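Folding Laundry on the Bed

A bed with a firm bamboo mat makes a good folding surface. Hang the unfolded things over the side and start a stack at one end.
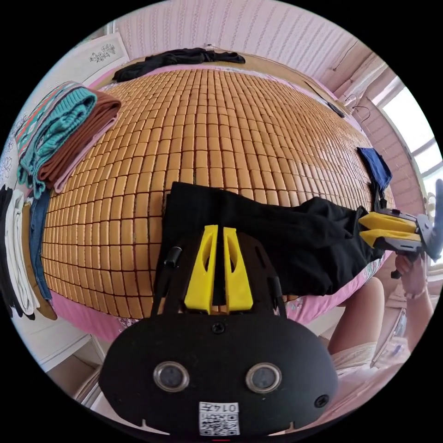

Folded knits on the left, a black garment spread out for folding.

Start with the long sleeves. Lay the garment flat and pull each sleeve straight out to the side.

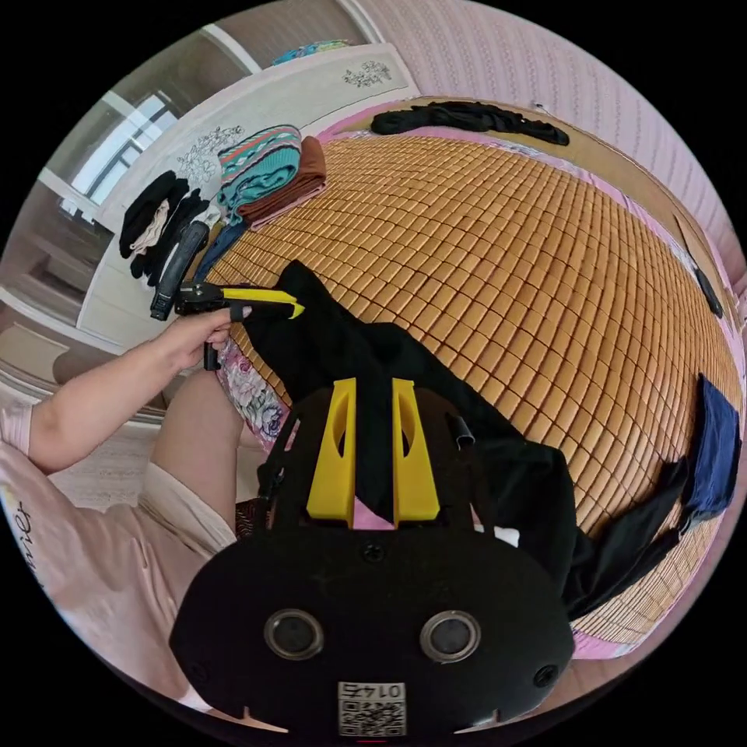

Smooth the body with your palm, then bring the sleeves in across the back. Fold the sides to the middle and the hem up to the collar. Leave jeans for last.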